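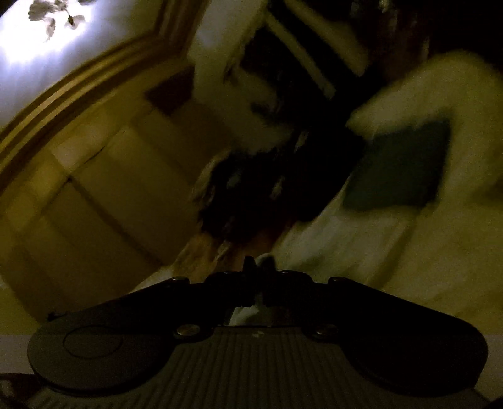

Wasby Home Handling Set: README and Collection Rules

Version 2, August 2022

Contents

The Wasby set holds 204 recordings made in furnished homes with a hand-held gripper. Each recording is one task from start to finish: folding a throw, straightening a bed, moving a cushion, clearing a bedside table. The set is maintained by Backlund. Labelling was done by Brastex, and the storage layout follows the Drodine folder convention.

This file covers the rules that operators and labellers are expected to follow. Read it before adding recordings or reusing the labels. Where it disagrees with the version 1 notes, this file wins.

Folder layout

recordings/ one folder per recording, numbered from 001
labels/ one text file per recording, same number
homes/ one short file per home, with room type and floor type only
withdrawn/ a list of withdrawn numbers, no footage

Numbers are never reused. If a recording is withdrawn, its number stays empty.

Before recording

Get signed consent from every adult who lives in the home, including anyone who will be out for the day. Consent given for one room does not cover the next one.

Walk through with the resident and agree on which doors stay shut. The lens is very wide. It takes in ceiling, mouldings, doorways and whatever is on the floor well behind the task, so treat the whole room as recorded even when the work is on the bed.

Put away mail, prescriptions, school papers and family photos. Turn off televisions and monitors. Do not tidy beyond that. Clothes on a chair or an unmade bed should stay as they are, as the set is meant to reflect ordinary rooms.

During recording

1. Start with the jaws empty and hold still for two seconds.
2. Keep both round pads in view at the bottom of the picture. A recording where either pad leaves the view completely is rejected. Partial loss at the edge or in shadow is accepted and gets the tag PAD_PART.
3. Keep cables clear of the jaws. A cable visible in a lower corner is fine.
4. Leave room lights as the resident has them. Glare from a ceiling fixture is tagged GLARE and kept.
5. Stop at once if a person or pet comes into view. Delete that recording on site, with the resident watching if they want to.
6. No more than seven recordings per room per visit.

Labelling

Label what can be seen. If an object is too dark or blurred to identify, use UNKNOWN and leave it there. Do not work out what it is from the recordings before or after it. Version 1 had a lot of confident labels on dark heaps of belongings, and most of those were changed to UNKNOWN in the recheck.

Use the colour first, then the object: teal cushion, white fabric. Use "fabric" when it could be either a sheet or a blanket. Spelling is Canadian.

Known problems

Bedrooms are overrepresented: 111 recordings out of 204. Kitchens are thin and there are no bathrooms at all, by agreement with the residents.

Straight edges bend heavily toward the sides of the picture. No correction has been applied. Anyone measuring distances should calibrate first.

Withdrawal

Residents may withdraw at any time without giving a reason. Remove the footage and the matching label file within seven days, add the number to the withdrawn list, and notify everyone holding a copy. Copies must be refreshed against the list before any new training run.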